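Bramovora Capture Kit review: five weeks of chair data

Reviewed by Kasun Akanda
Apr 18, 2024

The Bramovora kit is sold to small labs that already own a humanoid and want to start collecting demonstrations without building their own rig. In the box are two fixed cameras with clamps, a head camera, a pair of hand controllers, a sync unit and a licence for the recording software. You supply the robot, the room and the patience.

I bought ours to replace a Trisus set that kept dropping its head camera stream. The job was moving office furniture, starting with a chair on casters. A chair looks like an easy object until you try to teach a robot to handle one. It rolls when you push it, it swings when you pull from one side, and the backrest hides most of the legs from a head camera.

Setup took an afternoon. The clamps are good metal ones and they hold. Calibration is done with a printed board that you carry around the room while the software beeps at you, and I had to do it twice because I had the board upside down. The manual doesn't mention that this matters. Once calibrated, the fixed cameras stayed put for the whole five weeks, and I only redid the head camera after a knock.

Recording is the best part of the kit. You press a pedal to start an episode, do the task, and press it again to stop. A double tap marks the episode as a failure but keeps it. I didn't see the point of that at first. Then our first trained policy kept letting go of the backrest too early, and the failed episodes were the only ones that had any recovery in them. By the end we had 2,310 episodes saved, and I would guess the pedal saved us days over the old mouse and keyboard way.

Sync is fine. On the Trisus set I was forever trimming the start of a file to make the hand match the joint readings. On this one I checked 64 episodes by hand and found no drift I could see. That is a small sample, but it was enough for me to stop checking.

The hand controllers are less impressive. The grip trigger is either open or closed for the first half of its travel, so a light hold is hard to manage. For a chair back it doesn't matter much. For anything soft I'd want something better – a colleague has the Omitz gloves and they have a far more even squeeze. The controllers also go flat after almost 27 minutes of steady use, and they can't be used while charging. Buy a second pair or plan on a lot of tea.

The software exports to the usual formats and names its files sensibly. Labelling is basic. You can tag an episode with a task and a note, but you can't mark a moment inside it, such as when the hand closes or when the wheels leave the floor. We did that separately with a Bhuiyan script, which meant keeping two sets of records in step.

My other complaint is about viewpoints. The head camera lens is quite narrow. When the chair is close you get the top of it and plenty of floor, and for the hand you may have to rely on the fixed cameras. I would not buy the cheaper version of the kit that leaves those out.

Chair task, fixed camera, head height and fixed camera again:

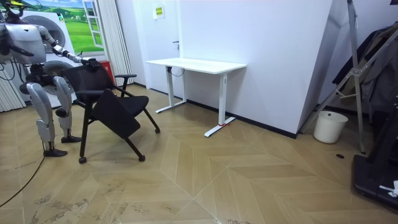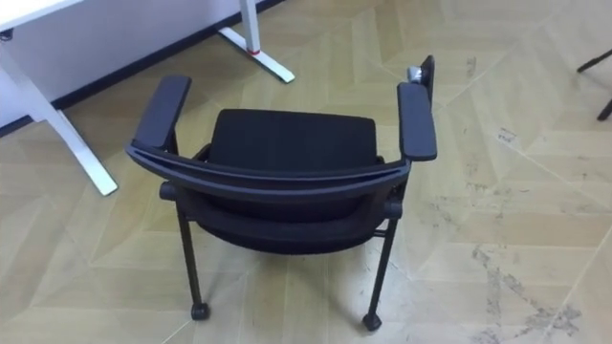
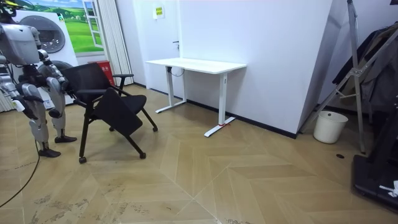
Variety is still up to you, and the kit gives no help with it. The software will happily let you record the same pull from the same spot all day. After the first week I started changing the chair's angle every few episodes and writing the starting position in the note field. The policy trained on that second batch was clearly better with half the data. A simple prompt on screen to shift the object would be an easy thing for Bramovora to add. I've asked, and was told a new release is due in July.

Support has been decent. Emails were answered in a day or so by someone who knew the product, and a cracked clamp knob was replaced free of charge.

I'd buy it again for large, rigid things like chairs, carts and doors. If your work is mostly cloth or small parts, try the controllers before you pay for them. The second pair of controllers is on my list for next month, along with a longer cable for the pedal.

Related reviews
Trisus head camera set: one year on
Omitz gloves for teleoperation
Bhuiyan labelling scripts, first look
Choosing a foot pedal for recording
Storage drives for long capture days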